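How to sort small electrical and plumbing parts in one drawer cabinet

Last updated: October

I keep my spare parts in a small brown cabinet with two trays on top. Before sorting, pull the lower drawer fully open and check that it is empty. Wipe the bottom with a dry cloth. 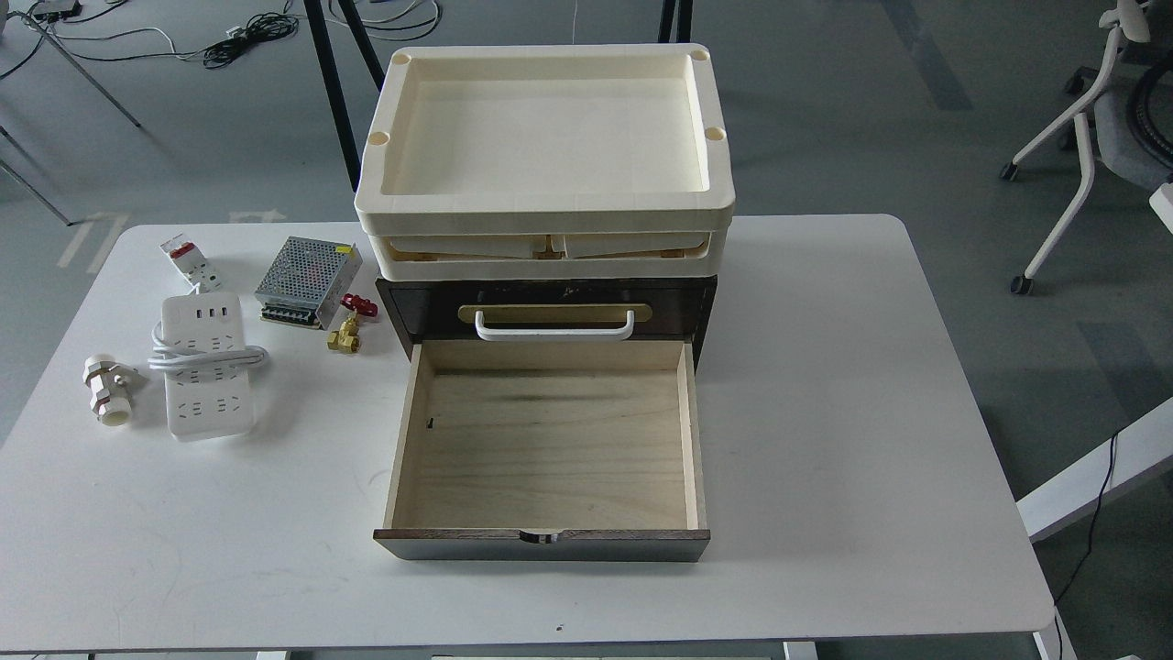
Lower drawer open, parts waiting on the left.

Next, make two groups on the table: electrical parts and plumbing parts. The brass gate valve is heavy, so it goes in the drawer first, at the back. Coil the cord of the power strip before you put it away.

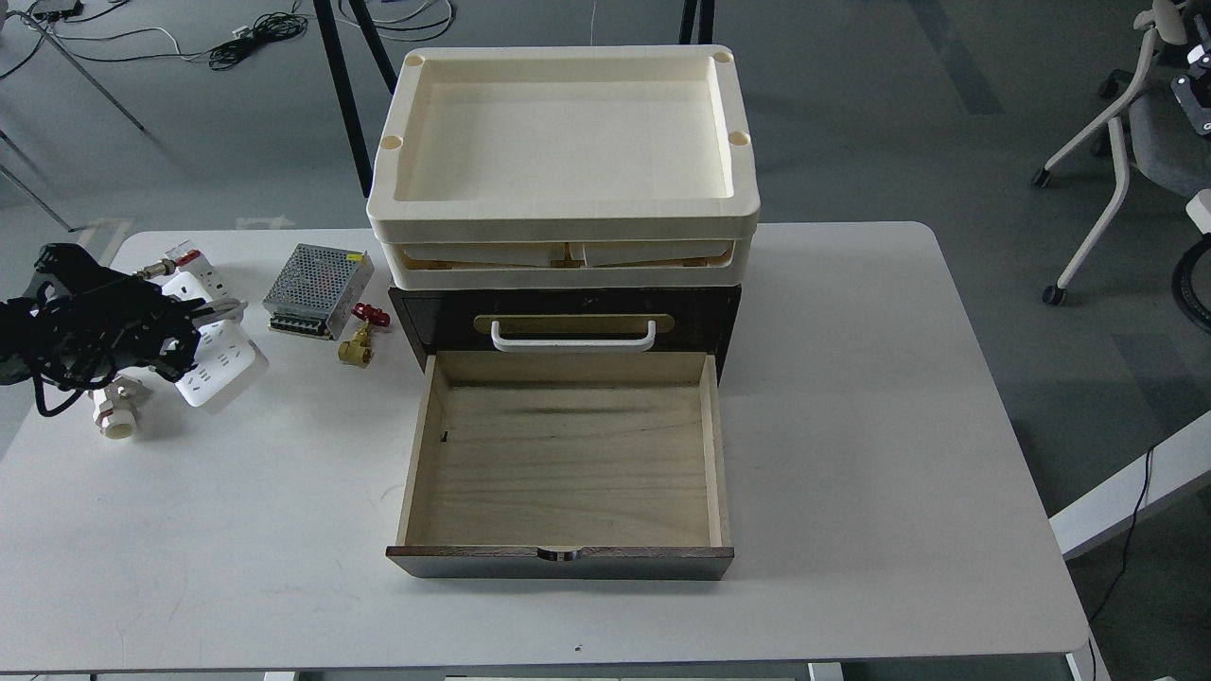
Cabinet with the two cream trays, gate valve beside the power supply.

Leave the top tray for things you use every week. I needed about 7 minutes for everything.

Indrek Butkienė

6 comments · 4 shares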